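## 4. Comparing grippers on the bench

This section covers fitting a second gripper to the arm, running the basket test with each one, and recording the results so they can be set side by side. Allow a full morning for two grippers. Sections 2 and 3 (mounting the arm, first power-up) must be finished before you start.

The procedure was written for the Urer two-finger gripper and the Jidar soft-tip gripper. Other grippers will work if they use the same wrist plate, but the default force values in Table 4 will not apply to them.

### 4.1 What you need

- The arm, mounted and homed
- Both grippers, each with its own wrist plate and four screws
- 3 mm hex key and torque driver
- Controller running Surdu 13 or later
- Artificial fruit, mixed shapes and sizes
- One open basket with rigid sides
- White tape for marking the table

Use artificial fruit for all comparison runs. Real fruit bruises, changes weight over the day and leaves residue on the finger pads.

### 4.2 Swapping the gripper

1. Send the arm to the service position from the **Tools** menu and wait for the status line to read *Parked*.
2. Switch off tool power. The arm itself can stay on.
3. Unplug the tool cable at the wrist. Pull on the collar, never on the cable.
4. Support the gripper with one hand and remove the four wrist screws.
5. Fit the new gripper so the notch on its plate lines up with the notch on the wrist.
6. Start all four screws by hand, then tighten them in a cross pattern to the value printed on the plate.
7. Reconnect the tool cable. Leave a loop large enough for the wrist to turn through its full range.
8. Switch tool power back on and choose the matching profile in Surdu.

> **CAUTION:** Loading the wrong profile can close the fingers at full force. Check the profile name on screen before you enable motion, and keep your hands clear of the fingers during the first open and close.

> **Note:** The Jidar plate is slightly thicker than the Urer plate. If you swap from one to the other, repeat the tool length check in 3.6. A skipped check shows up as the fingers pressing into the table on low picks.

### 4.3 Setting out the table

1. Clear the table of anything that isn't part of the test and wipe it down. Dust on the finger pads reduces grip more than most people expect.
2. Set the basket well inside the arm's reach. It may sit at an angle to the table edge, but it must stay in the same spot for both grippers. Trace the corners in pencil if it tends to slide.
3. Put down a strip of tape as the reference for the pick area. Items go back beside this strip at the start of every run.
4. Place the items one at a time, in the order given on your run sheet. Long items such as the banana are laid on their side.
5. Check that the tool cable and arm cable clear the basket through the full range of motion. Jog the arm by hand to be sure.

With the table set, do one slow transfer at 20 per cent speed before recording anything. Watch the item as it comes over the rim of the basket. There should be clear space under it until the release command is given.
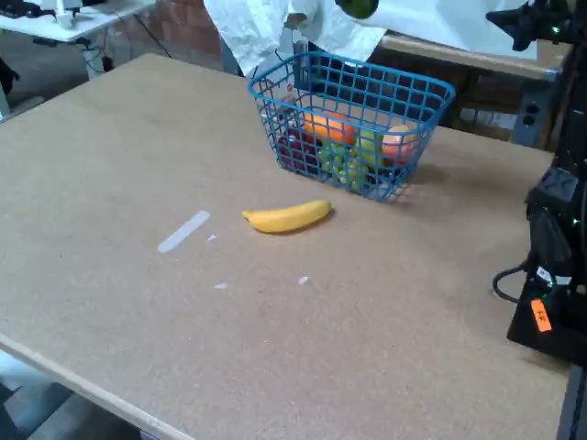
*Figure 4-1. Basket test in progress: round green item above the basket, banana on the table near the tape.*

If the item clips the rim, raise the *Approach height* value in steps of 10 mm and try again. Don't move the basket to suit the arm. Use the higher value for both grippers, even if only one of them needs it.

### 4.4 Running the test

1. Open **Compare > New set** and enter a name. Use the gripper name first, then your initials.
2. Set the number of transfers. The default is 200, which gives a fair spread across all the item shapes.
3. Set speed to 60 per cent and force to the value in Table 4.
4. Press **Start**. The arm pauses after each transfer so you can reset the table.
5. After each transfer, score it on the controller:
 - **2** — item picked up and released inside the basket
 - **1** — item picked up but dropped on the way, or released outside the basket
 - **0** — item not picked up
6. When the set is finished, save it, swap the gripper (4.2) and repeat with identical settings apart from force.

> **CAUTION:** Press **Hold** before reaching onto the table, every time. The pause between transfers is a software pause and does not remove power from the joints.

You can stop partway through a set and come back to it. Surdu stores the last scored transfer and carries on from there, provided the same profile is loaded. If the gripper has been off the arm in the meantime, start the set over.

**Table 4. Starting force values**

| Item shape | Urer two-finger | Jidar soft-tip |
|---|---|---|
| Round, firm | 35% | 45% |
| Long, curved | 30% | 40% |
| Bunched | 20% | 30% |

Bunched items such as grapes are the hardest to score consistently. Count a bunch as picked up only if the whole bunch leaves the table.

### 4.5 Reading the results

Open **Compare > Sets** and tick the two sets you want. Surdu shows the totals and a breakdown by item shape. The breakdown is the more useful of the two, as a gripper that does well overall may still be a poor choice for one shape.

In our own trials at the Stisthorpe workshop, run by Margit Hellström and Liv Kvam in September, the two-finger gripper was better on round firm items and the soft-tip was better on bunches. Of 200 transfers with the soft-tip, 124 scored a 2 on the first day. That figure improved once the pads were cleaned between sets, so don't reject a gripper on one set alone.

Error 2977 in the log means the fingers reached their closed limit without meeting resistance. Occasional entries are normal and should match your zero scores. If the code appears on transfers you scored as 1 or 2, the force sensor needs zeroing:

1. Press **Hold** and remove any item from the fingers.
2. Open the fingers fully.
3. Choose **Tools > Zero force** and wait for the tone.
4. Discard the current set and start again.

Export both sets before updating the controller software. Sets recorded under an older version can be viewed after an update but can't be compared with new ones.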